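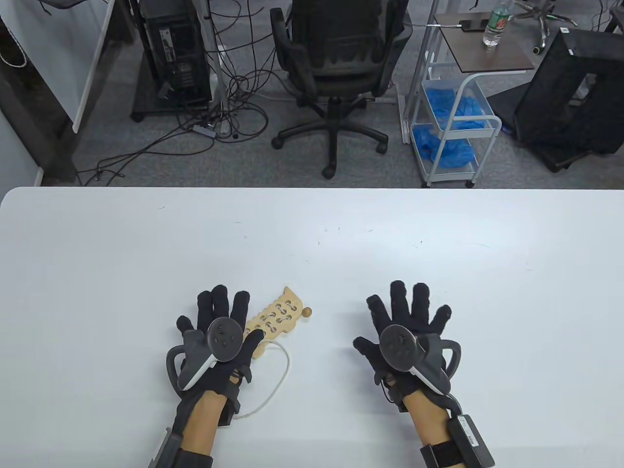
Cloka Kids > Machines > How Robots Learn

Can a Robot Learn by Copying Your Hands?

You may have heard that robots can "watch and learn" like you do. Be careful with that one. It sounds easier than it is.

Say you want a robot to put a peg in a slot. One way to teach it is to collect examples. A person puts on gloves with a game-style controller strapped to the back of each hand, sits down at a table and does the job. The controllers help a computer keep track of where the hands go. Each try gets saved. Then the person does it again. And again.

Hậu Tiêu did this job for 12 days in November. "My arms got bored before I did," she says. On her best day she saved 26 good tries. Nearly 4 hours of work went into those, and a good many tries were thrown out.

Why throw them out? Maybe she dropped the peg. Maybe she stopped to scratch her nose. The computer doesn't know that scratching is not part of the job – it may copy that too.

So does the robot understand pegs? I don't think so. It looks for patterns in the examples it was given. Paint the table green, or swap the peg for a fatter one, and it may get stuck. You would just shrug and try again.

There is another problem. Your hand has five fingers and soft skin that feels things. Many robot hands have 2 hard fingers and feel very little. A move that is simple for Hậu might be no use to the robot at all.

Next time a video shows a robot doing a chore, ask some questions. How many examples did it need? How many times did it fail before the video was made? Would it work in your kitchen, with your messy table?

Words to know
Controller: a thing you hold or wear to send your movements to a computer.
Data: saved facts, like where a hand was at each moment.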